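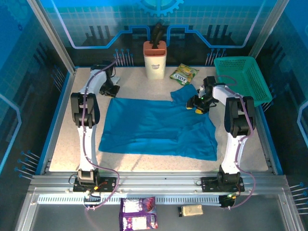 Submitted by the Recording Secretary, Clulley Tenants' Association
Regular meeting, 06/04/2011

The meeting was called to order in the ground floor lounge of the Clulley Building. A quorum was declared. The minutes of the March meeting were approved with one correction: the word "boiler" in the third paragraph was changed to "water heater."

Laundry room

The chair reported that the owner, Allberg Properties, has agreed to replace the two dryers nearest the door. The new machines will take the same cards as the present ones. Members asked whether the price per load would go up. The chair stated that no increase had been mentioned in writing and agreed to request confirmation. It was moved and seconded that the association ask for later laundry hours on weeknights. The motion carried.

Members were reminded that clothing left in the machines may be moved to the folding table by the next person waiting. Items left there overnight will be placed on the shelf by the mail slots.

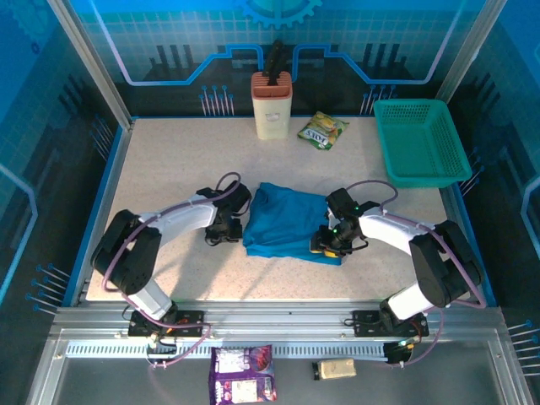 Tabletop with knife block, snack bag and teal basket.

Shared kitchen

The subcommittee presented its list of proposed rules for the second floor kitchen. Knives are to be washed by hand and returned to the block after use. Food left out on the counters will be thrown away at the end of the day. There was discussion of whether labeled food in the refrigerator should be kept for one week or two. The matter was tabled until the subcommittee can consult residents on the third floor.

A member requested that the kitchen window be repaired before winter. Allberg has been notified twice. A third letter will be sent.

Finance

The balance at the start of the period was $474. Dues received came to $94 and there were no expenses, leaving $568. The meeting authorized payment of $200 to Bermúdez Lock and Key for the new front door cylinder, leaving $368. The report was accepted as read.

Street parking

The city has posted notice of proposed permit parking on Clavier Street between the school and the bus stop. The plan would provide 29 spaces for residents. Several members objected that visitors would have no place to park in the evening. Others spoke in favor. A motion to send a letter supporting the plan failed. A second motion, to request that the permit hours end at 6 p.m., carried with two abstentions.

Other business

The bulletin board key is missing. Any member who has it is asked to return it to the office.

The meeting was adjourned at 8:40 p.m.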